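Print this page | E-mail this release

FOR RELEASE IN AUGUST

Urnach Press to Publish New Study of Promising and Moral Obligation

DULLMONT - Urnach Press will publish "What We Owe by Saying So," a book-length study of promising by the philosopher Mitra Azimi, this August. The book runs to 458 pages and is the third title in the press's Cairns Series in Ethics.

Promises are among the most familiar sources of duty. A person who says "I promise" is bound afterward to do something that was, a moment earlier, a matter of free choice. Philosophers have long disagreed about how a few words can have this effect. Some hold that the duty rests on a social practice from which everyone benefits. Others trace it to the harm done when one person leads another to rely on what is said and then lets that person down.

Azimi argues that both accounts leave out the standing of the person to whom the promise is made. In her view a promise hands over a small piece of authority - the right to insist, to wait or to release - and the duty to keep it follows from that transfer.

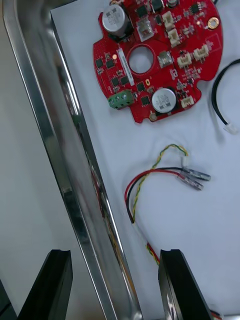

Fatemeh Zamani calls the argument patient and fair to its opponents, though she adds that readers who favor the practice view "will want a longer answer on promises made to strangers, and on promises made to the dying."

The book is arranged in 11 chapters. The opening chapters review the main theories in plain terms and assume no earlier study of the subject. The middle chapters take up harder cases, including promises given under pressure, promises to do wrong, and promises that both parties have forgotten. A closing section considers whether institutions can make promises at all, and who is bound when the officers who gave their word have left.

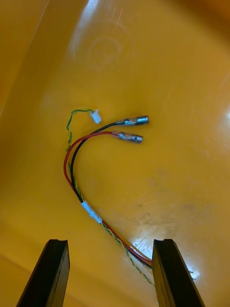
Red and black insulated wires in a yellow tray.

The work grew out of the Skurkus Lectures, which Azimi delivered in Dullmont to a combined audience of more than 1,000. The lectures have been fully revised for print, and 64 pages of notes and replies to objections have been added. A bibliography and an index of cases are also included.

Urnach Press will issue the book in cloth and paper at the same time. The paper edition is priced at $44. Instructors who wish to consider the book for a course in ethics or the philosophy of law may request an examination copy in writing - please give the course title and expected enrollment.
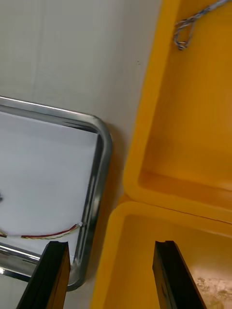 About the Cairns Series in Ethics

The Cairns Series publishes new work in moral philosophy for students, scholars and general readers. Proposals are read throughout the year. Authors should send an outline and one finished chapter to the series editor at Urnach Press, Dullmont.

Review copies are available to newspapers, journals and broadcasters on request.

Print this page | E-mail this release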